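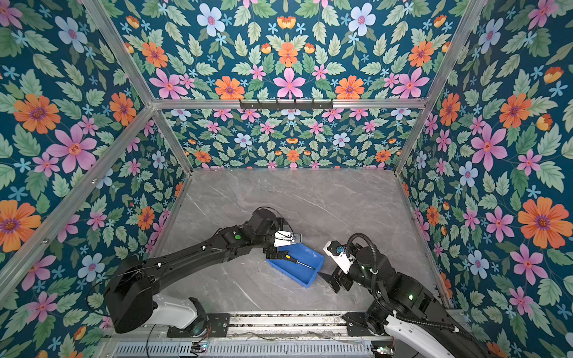 How I wallpaper a small nook (and get the corner right)

I put off papering for years because my aunt Zdislava Mikuš did her whole hallway in one weekend and told me every swear word she used. Then I tried a little nook and loved it! Small spaces are a great place to learn, so if you've got one, go for it.

First, wash the walls with warm soapy water and let them dry overnight. Fill any dents, sand them flat, then brush on a coat of primer. I used the Stulell one, mostly on account of it being on the shelf at Fenside when I went in May.

Now measure. My tallest wall was 165 cm, and I cut each strip 13 cm longer so I had something to trim at the top and bottom. With a big floral you need to match the pattern before you cut, so roll out the second strip next to the first and slide it until the flowers meet up. Yes, you'll waste some paper. Buy the extra roll (and check the batch numbers match). 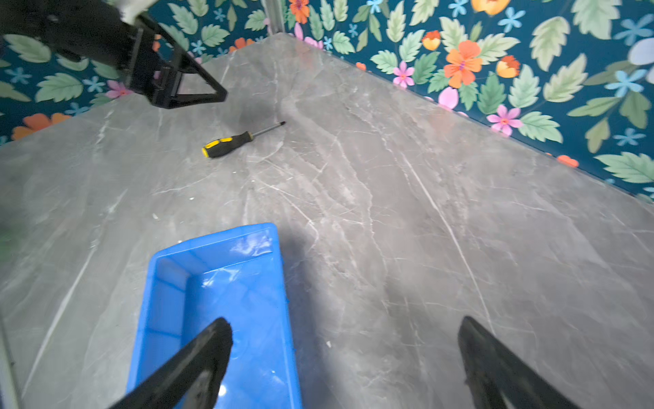

Big flowers, two walls and a metal strip up the corner.

Corners scared me the most. Don't try to wrap a full-width strip around one, it'll pucker. Measure from your last strip to the corner in three spots, take the widest number and add a tiny bit for overlap. Hang that piece, press it into the corner with a plastic smoother, then start the next wall with a fresh plumb line. Old houses are crooked and mine is no exception, so I check with a level every single time.

Paste goes on the wall if you bought paste-the-wall paper, and on the back of the paper if you didn't. Read the label! Work from the middle out and wipe off any squeeze-out with a damp sponge before it sets.
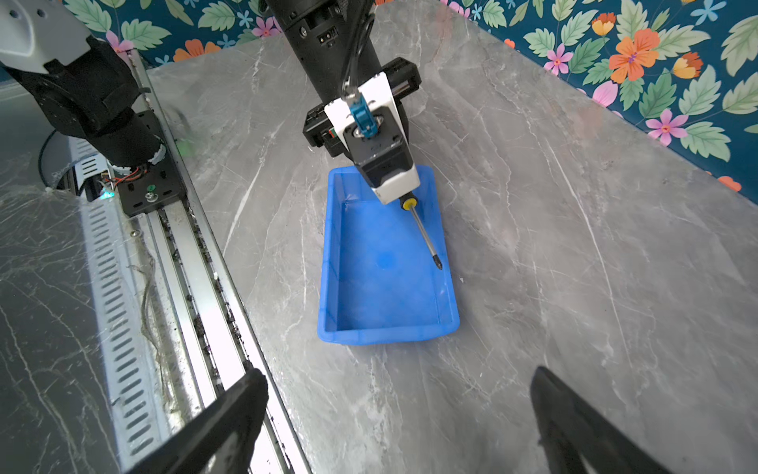
Screwdriver in the blue tray, with the floral paper behind.

Outlet covers come off before you start, with the power shut off at the breaker. Keep the screws in a cup or you'll be hunting for them at 9 p.m. like I was. Paper right over the opening, cut a small X, and trim back the flaps once the paste is dry.

Change your blade way more often than you think. A dull one tears damp paper.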